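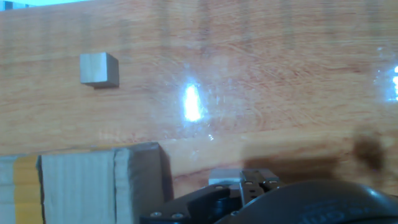

Factory visits, Open days | Posted April 26, 2019

Search this site Type and press enter

Quick write-up of the Navickas open day before I forget it all. Long post, sorry, written mostly on the train and then on the sofa.

So. Navickas make furniture, mainly tables, plus a line of small wooden bits and pieces, and they open the works to the public twice a year, spring and July. I'd missed the last two. Booked this one months ahead, set an alarm, still nearly missed the bus out from Brernby station. It goes from the far side, by the taxi rank, not from the stop with the shelter. If you're going in July, turn left out of the station. Left!

Arrived damp. Tea and a biscuit in the old showroom, then we got sorted into groups and given ear plugs. My group was led by Conceição Torres, who runs the finishing shop and has been there since it was one shed and a lean-to. Very quick talker. I wrote down perhaps half of it.

First the timber yard. Colder than you'd think. Boards stacked with thin strips between them so the air gets through, ends painted to slow the splitting. She made us all put a hand on a freshly sawn board and then on one that had been sitting since the year before, and the difference in weight when you lifted one end was huge. They buy from over 100 miles away now, which she wasn't happy about, the nearer mill having shut. Somebody asked about prices and got a long answer. I won't repeat it because I got lost in it.

Then the machine hall, which was noisy even with the plugs. Planer, big bandsaw, a panel saw that they'd switched off for the day because the guard was waiting on a part. You walk on a yellow line and don't step off it. A boy of nine or ten stepped off it and was told, nicely. Dust extraction runs overhead in fat silver pipes and it all goes off to a hopper out the back, and the hopper feeds the boiler, and the boiler heats the finishing shop. Liked that a lot.

Glueing up next. Best part for me. Two men matching boards for a top, sliding them about on trestles, turning one end for end, standing back, turning it again. No drawing, no measuring at that stage, just looking. One said you want the eye to travel along the grain and not trip. Then he swapped the middle two and it was suddenly right, I couldn't tell you why. Clamps on, glue squeezing out, wiped with a wet rag. Left overnight.

Finishing shop. Warm at last. Conceição's own patch and you could tell, she slowed down a bit here. They do oil, hard wax and lacquer, depending what the customer asks for. Her views:

Oil. Lovely to touch, easy to mend, needs doing again every year or so and people don't. They ring up cross.

Lacquer. Tough, shiny, brings the colour up warm, shows every smear of grease and every bit of light from the window. When it goes it goes in one place and you can't just dab it.

Wax. She pulled a face.

She said most complaints come down to hot mugs and wet plant pots, whatever's on the surface. Also don't put a new table next to a radiator. Also don't polish it with the spray stuff from the supermarket, it builds up and then nothing will stick when you want it redone. I have been doing exactly this for years. Kept quiet.

The spray booth itself we only saw through a window, somebody in a mask going back and forth over a row of chair backs. Strangely restful. Could have stayed.

Then the small goods bench, run under the name Panus, I think because it was a seperate firm once. Boxes, bowls, door stops, childrens bricks. A woman there was rounding the corners by hand on a sanding belt, a touch on each edge, on to the next, talking to us the whole time and not looking down much. The offcuts from the table side mostly end up here. There's a box of seconds by the door and I bought a bowl with a knot in it for 5 pounds. Cheaper than the tea towel in the shop!

Lunch. Queue too long. Soup had gone by the time I got there, so a cheese roll. There were benches outside but see above re: rain. Ate it standing up in the showroom next to a sideboard I can't afford.

Afternoon was meant to be a talk on repairs by a chap from Clasitz, the people who make the hinges and runners, but he was held up on the road and they put on a film instead. The film was all right. Old footage of the yard, horses, a lot of men in caps. Sound was too low. A few of us slipped out and went back for another look at the glueing up, which was allowed as long as you stuck to the line.

Bits and bobs if you're thinking of going in July:

Free, but you have to book, and it does fill up.
Flat shoes. Proper ones, they turned away a man in sandals.
Not great for pushchairs, the step into the machine hall is steep.
Loos by the showroom only. Go before.
Card machine in the shop was down, take cash.
Last bus back to Brernby leaves earlier than the sign says. Ask the driver on the way out.

I did ask about a job on my own table, the kitchen one, cloudy patch at one end where the kettle used to live. Was told to strip the whole top and not to try doing just the patch, and that I'd want a dry week for it with the windows open. They do courses in the autumn, dates not up yet. Will add them to this page when they are.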